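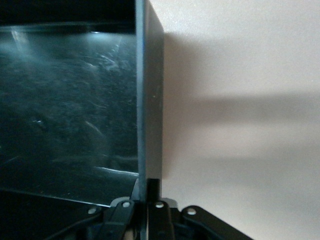
遥操作采示范：立板任务,手把手拖着教还是用手柄?

Maka 工坊论坛 › 机械臂与示教 › 经验交流

灰板研究员(楼主)
终于攒够一批能看的示范了,兴奋得睡不着,上来开个帖!
任务很朴素:从底下夹住一块深灰色的板,让它立着走,送到那张深色半透明片子旁边放稳。臂是 Fleto,主手用的 Druvetti,录制和回放都在 Nartey 里做。我一共录了 100 条,挑完留下 97 条。
首图是腕部相机的视角。手指就顶在板底下那一小块黑色接触位置,板一立起来,画面被它从中间劈开,左边是反光,右边是墙。我头一回看回放的时候盯了好久,原来“机器人眼里”的活儿是这个样子,跟我站在旁边看完全两码事。
想问大家:这种又高又平的板,你们是拖着臂手把手教,还是遥控?我两种都试过,目前站遥控,但不太服气,总觉得手拖的力感更好。

半颗螺钉
先恭喜!97 条很可观了。
我投手拖一票。你夹的是板子底部,重心全在上面,稍微一歪力矩就上来了。手拖的时候板往哪边倒手上立刻有感觉,遥控要等你在画面里看见它歪,已经晚了半拍。

豆浆不加糖
反对楼上哈哈。手拖有个老毛病,人的手和袖子老往镜头里钻。腕部相机离得这么近,袖口一晃就占掉一大块画面,到自主运行的时候袖子没了,模型看到的就是另一个世界。遥控录出来的画面和部署时一致,我宁可动作笨一点。

半颗螺钉
袖子的问题可以先拖一遍记轨迹,再让它自己回放一遍,录回放那次的画面就好了呀。我一直这么干。

豆浆不加糖
回放那遍板的位置得跟拖的时候一模一样。楼主这种从底下夹的,每次夹上去角度都差一点点,我试过类似的,回放到一半板就斜了。你那边是夹方块吧?

半颗螺钉
……是夹方块。好吧,这条我收回一半。

灰板研究员(楼主)
两位吵得好,继续!
补充一下我手拖失败在哪:Fleto 的零力模式手腕那节有点涩,我一拧它就一顿一顿的,示范曲线上全是小台阶。用 Druvetti 反而顺,我把主从比例调低,手上动一大截,末端只挪一点,最后靠近的那段舒服多了。

夜班调参
我更关心左边那张片子。划痕一圈一圈的,上沿还泛着青光,这种表面对视觉太不友好了。反光会跟着相机走,手腕转一点,亮的地方就换位置。你录的时候灯固定了吗?

灰板研究员(楼主)
灯没动过,光一直从左上过来。片子的划痕我反倒有点喜欢,纹理多,比一整片黑好认。

夜班调参
灯没动过,那我要泼点冷水。墙上那道软影子也会一直在差不多的地方,网络很可能偷懒,拿影子当路标。你现在回放评估看着漂亮,换个灯位试试?我在一个插槽任务上吃过这个亏,白天好好的,傍晚拉上窗帘就开始乱戳。

豆浆不加糖
同意换灯,不过别每条都换。先按组换,一组一个灯位,出了问题还能查是哪组。

一勺机油
新人举手!我刚看完入门帖,里面说示范越多越好,建议攒到 500 条再训。楼主 97 条就开训,会不会太早?

灰板研究员(楼主)
不早不早,先训一版看它在哪儿犯傻,再照着犯傻的地方补录,比闷头录开心多了!上一版我就看出来,它接近片子的时候不知道减速,回头一翻示范,是我自己每次都冲过去再急停。它学得可真像我。

半颗螺钉
这段笑死,我那台也继承了我的坏习惯,放之前必抖两下。

夜班调参
对新人那个问题,我的看法跟楼主略有不同。先训一版没错,但板子立着的任务,失败样子很多,前倾、后仰、绕手指转,97 条顺顺当当的示范里基本没有“歪了再救回来”的过程。数量先放一边,补录时专门录纠偏:故意让板起手就偏一点,人再慢慢扶正。

一勺机油
故意录歪的,模型不会学歪吗?

夜班调参
把弄歪的那段剪掉,从开始扶正的那一刻录起。Nartey 的时间轴可以直接拖起点,剪完记得看一眼夹爪状态有没有跟画面对齐,我有一次差了几帧,查了一晚上。

灰板研究员(楼主)
记下了!起点剪裁我之前都是整条删,太浪费了,那 3 条被我扔掉的里面就有一条救得特别漂亮,心疼。

豆浆不加糖
回收站翻翻?
另外问一句,你遥控的时候看哪个画面?只看腕部的话,板一立起来右后方基本全被挡住。

灰板研究员(楼主)
我眼睛直接看现场,偶尔瞟一眼屏幕。

豆浆不加糖
那这里我要挑刺了!你靠肉眼知道板后面有多少余量,模型只有腕部画面,它不知道。建议你逼自己只看屏幕录一组,如果连你都对不准,那就是信息不够,得加一路固定相机。

半颗螺钉
这个办法好,我站豆浆(难得)。不过只看屏幕会很累,录十来分钟就歇一歇,累了以后动作会变糙。

灰板研究员(楼主)
刚试了,回来汇报!只看腕部画面,把板送到片子跟前没问题,左边那条棱很好认,有一点点泛蓝的亮边,我就拿它对位。放下那一步不行,我完全是在猜,手心冒汗。
所以固定相机要加,位置打算放在右侧斜后方。纠偏的也录,灯位按组换。手拖我还想再给它一次机会,半颗螺钉说的力感我是真的馋。

半颗螺钉
手腕涩的话看看负载参数,夹上板以后有没有重新填。按空爪的重量算补偿,拖起来肯定别扭。

灰板研究员(楼主)
……没填。我现在就去改!

夜班调参
改完发条曲线上来,我想看小台阶还在不在。

一勺机油
蹲一个后续!我周日也打算开录第一批,先借楼主的灯位分组用用。

灰板研究员(楼主)
随便用!分组记得写进文件名里,我第一天没写,后来对着一堆录像一条条认,认到眼花。曲线今晚跑完就贴。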